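Zarkesent Salerooms
Pre-Sale Viewing Day Checklist, with comments
Sale: Antiques, Textiles and Collectables, Grerkamthorpe Hall
Walked on 24/09/2021, before doors opened

What a great room to walk through before a sale! Every cabinet is full, the rugs are up on the rails, and the Escobedo clocks look wonderful along the east side. Comments are under each item. Anything marked FIX needs doing before the public comes in.

1. Front doors and entry mat
OK. Both doors open fully and the hold-open hooks catch. Mat is flat. The new ramp is a real pleasure, with a good grip underfoot and no lip at the bottom.

2. Fire exits
North exit: OK.
East exit: FIX. Lot 456 (pine blanket chest) was parked across half the doorway. Lovely chest, wrong spot. Moved it next to the dressers while I was there, so the floor plan needs changing to match.

3. Aisles
OK between rows A and D. Row E is tight by the longcase clocks and a wheelchair would struggle. Pull the hall chairs back against the wall and you gain the width straight away. FIX.

4. Glass cabinets
13 cabinets checked, all locked, all keys on the board. The shelf in the silver cabinet has a new pair of clips and sits level at last – very happy with that one. Cabinet 9 has a chip on the lower corner of the door. Taped for today, new glass ordered.

5. Hanging lots
Chandeliers: OK, safety chains on all of them.
Large mirrors: two hooks each, wire sound. The gilt overmantel is heavier than it looks, so it stays on the floor, leaning, with a rope in front.
Quilts and rugs: rails tight, end stops in.

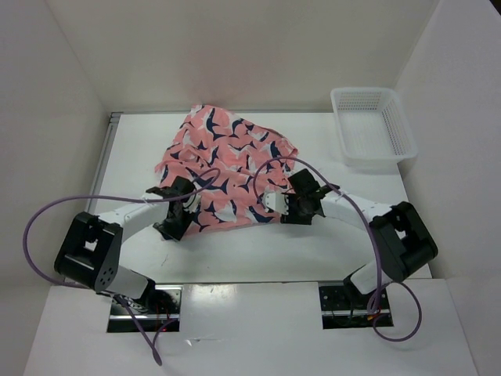 Can bidders handle the textiles during viewing?
Ask at the desk first, and a porter will bring the piece to a table and open it out for you.

6. Electrical lots
All lamps carry either a green sticker (tested) or a red one (sold for rewiring). Found a brass desk lamp, Lot 2869, with neither. Plug removed and red sticker added. The radio collection is display only, and what a collection it is! Please don't let anyone talk you into switching one on.

7. Furniture stability
Gave every tall piece a gentle push. The walnut bookcase rocks on the left foot: FIX, thin wedge. The Iris bureau is steady as anything, and the fall front now stays up when closed.

8. Weapons and blades
Swords cable-tied in their scabbards. Pocket knives closed and behind glass. The boxed carving set had been left open on a side table. Moved to cabinet 4.

9. Rostrum and bidding desk
Microphone works, spare battery in the drawer. Cables taped down from the desk to the wall. One loose end behind the rostrum, done on the spot. The step up has fresh white edging and you can see it from the back row.

10. Seating
Chairs linked in rows of 16 with a center gap. One cracked seat taken out. Leave the gap alone during the sale, however full it gets.

11. Café corner
Urn is on the inside counter, well back. Lids for hot drinks are in stock. No cups past the rope, please, and that goes for staff too (me included).

12. Loading bay
Trolley tires pumped up, straps in good order. The dock light flickers. FIX before collection starts, as buyers will be loading after dark.

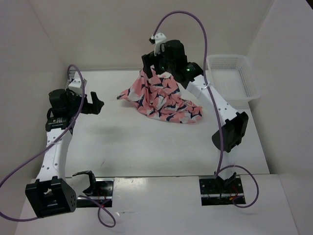 Checklist and comments: Tamsin Bellamy, Viewing and Floor Safety
Second walk: Cletus Pruitt, Head Porter

Cletus's notes from the second walk:

East exit clear, checked again at opening. Wedge is in under the bookcase and it doesn't budge. Hall chairs moved back in row E, and I took the sack truck through with room to spare.

Dock light has a new tube. Much better – you can read a lot ticket out there now.

Still open: glass for cabinet 9, and the floor plan by the desk still shows the blanket chest in its old place. Tamsin has the marked-up copy.

Next walk is the morning of the sale. Start at the loading bay this time and work forward, and bring the cabinet keys with you.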